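Call for participants: household storage and kitchen habits study, Lundbridge

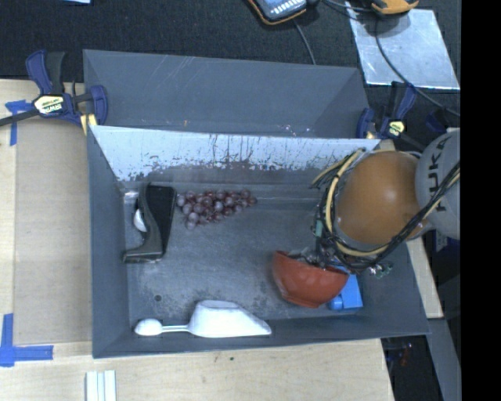

A participant in the pilot round wrote that the diary took less time than the travel to the briefing, and asked for the briefing to be held by telephone. It now is.

Urkex is recruiting 80 households in Lundbridge and Frade for a study of how everyday items are stored, moved and mislaid in the home. Fruit, utensils, phones and chargers are all within scope. Medicines and documents are excluded.

Requirements
Participants must be aged 18 or over and have lived at their current address for at least six months. Households of one are eligible. Employees of Urkex and their relatives are not.

What is involved
The study runs for 29 days. Each household completes a short written diary every evening and receives two home visits, one at the start and one at the end. Diaries may be kept on paper or entered in Sitar, our online form. Up to 8 missed entries are permitted. Entries may not be completed retrospectively.

Payment
Each household receives £240, paid by bank transfer after the second visit. Households that withdraw early are paid for completed weeks only.

How to apply
Request an application form from the Lundbridge office, quoting reference 722. State the number of people in the household and whether you rent or own. Applications close on May 27, 2018. Late forms will be held for the Frade reserve list.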